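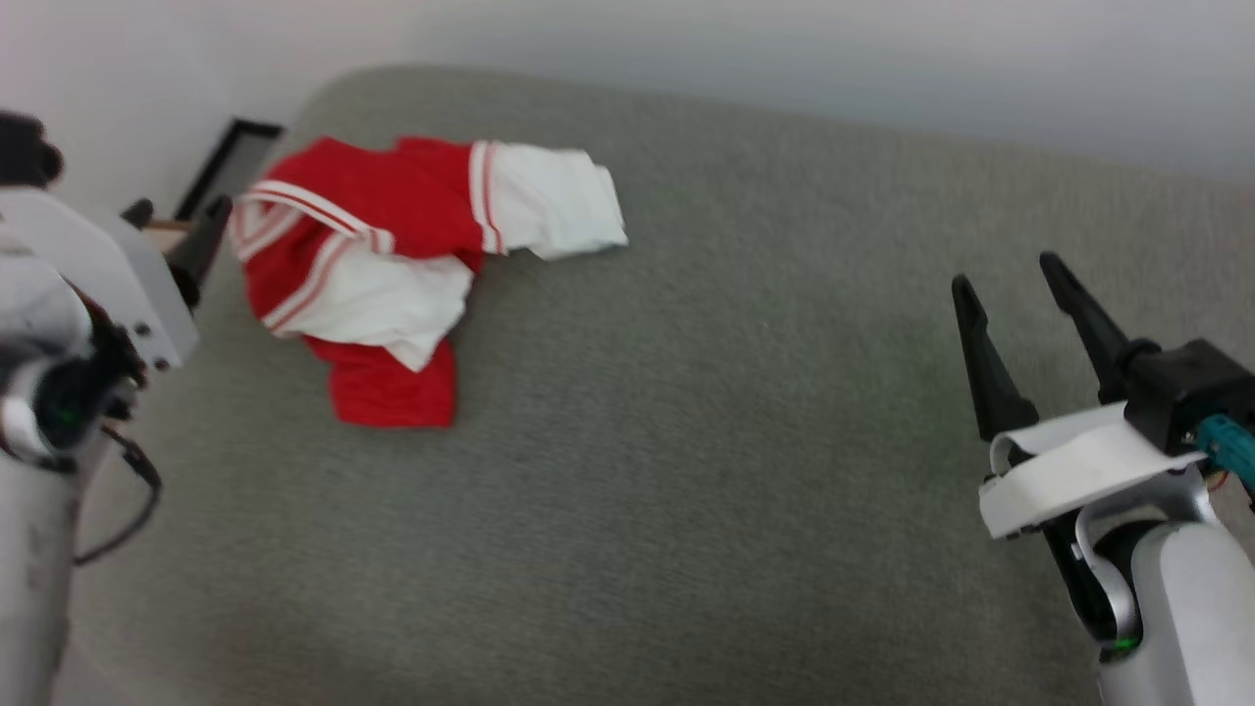

Lurkham Fold — garment perception and planning for two-arm setups

Version 3. Runs on the workstation you already have next to the arms.

Lurkham Fold takes the head camera view and works out what the cloth is doing: where the garment ends and the furniture starts, which edge is a collar, which is a cuff, which is just a crease pretending to be one. Then it picks a grasp for each arm and plans the pair of them together so they don't meet in the middle.

A red-and-white top on a grey upholstered seat is a fair test. Strong colour against plain upholstery, so finding it is easy. Stripes at the collar and cuff are less kind, because older edge finders loved a stripe and would call every one of them a hem. The current model treats printed, knitted and sewn-on stripes as surface first and only promotes them to an edge if the shape agrees.

What's in the package

Cloth segmenter — one mask per garment, updated as it moves. Handles heaps. Two garments of the same colour in one heap, less well, see limits.

Part finder — collar, cuff, hem, sleeve, shoulder seam. Each part comes with a score. Anything under your threshold gets marked "unknown" and left alone.

Grasp picker — ranks grasp points for left and right gripper separately. A garment lying nearer one arm gets offered to that arm first, the other waits or goes for the far sleeve. You can turn that off.

Two-arm planner — shared workspace, shared clock. Checks both arms, both grippers and any cable volume you've drawn in. Please do draw them in. Loops of cable are the commonest cause of a stopped plan in our support inbox.

Replay tool — scrub through a run with masks, scores and planned paths on top. Most people end up living in this one.

Setup, the short version

Install the package, point it at your head camera and arm drivers. Run the calibration routine with both grippers open and in view. Takes one coffee.

Load a surface profile. Sofa, table, bed and floor come as standard. Soft surfaces matter more than you'd think: the planner allows for a cushion giving way under the fingertips, and the table profile on a sofa will stop short of the cloth every time.

Set your gripper shape. Slim tapered fingers are supported out of the box. Anything wrapped round the fingers or the gripper body (straps, tape, pads) needs adding to the self-mask, otherwise the segmenter may read a white band as a bit of white cloth. There's a brush for it in Settings, Self-mask. Save it per arm.

Start with one garment and plenty of clear space round it. Then get ambitious.

What's changed in version 3

— Part finder retrained on 2,618 labelled garments, up from 790. Biggest gain is on sleeves lying across the body.
— New "uncrumple" plan: lift at one shoulder, let it hang, find the second shoulder, lower. Was a script, now a proper button.
— Background filter. Things leaning between the furniture and the wall no longer get picked as grasp targets. Thanks to Birthe Hallgrímsson at Hjaltested for sending us so many bad runs.
— Replay tool remembers your colours. Finaly.
— Fixed: the left arm planning twice if you hit Pause during a regrasp.
— Fixed: plain pale walls throwing the exposure off and washing out white fabric.

Limits, so you can plan round them

Black clothes with black gripper fingers: mask gets ragged at the contact point. More light helps, not completely.

Same-colour heaps: it will sometimes give you one garment with three sleeves. Part finder flags this, planner won't act on it unless you force it.

Lace, mesh, anything see-through. Not supported. Imani Simiyu is working on it, no date.

Zips and buttons are found but not fastened.

Log storage holds 3,000 runs before it starts dropping the oldest. Export the ones you care about.

Licensing

Per workstation, not per arm. Research groups get the replay tool thrown in, commercial sites add it as an extra. Trial licence is full-featured but won't export plans. Moving a licence to a new machine is fine, tell us first or it locks.

Prices by email. They depend on wether you want support hours bundled.

Support

Tickets answered weekdays. Oddur Arnardóttir covers calibration and drivers, Pravesh Modise anything to do with planning. Live call every Thursday at 2pm, bring a replay file — it saves twenty minutes of describing a jumper.

When you send a ticket include: surface profile, gripper shape, self-mask file, the replay. Screenshots on their own don't carry the scores so we'll only ask for the replay anyway.

Works with

Prarkenstead arm drivers, current and previous release. Rurnmont gripper controllers, all. Other drivers through the open connector, documented in the install folder. If yours isn't listed ask, someone may have done it already.

Request a trial | Download release notes | Contact sales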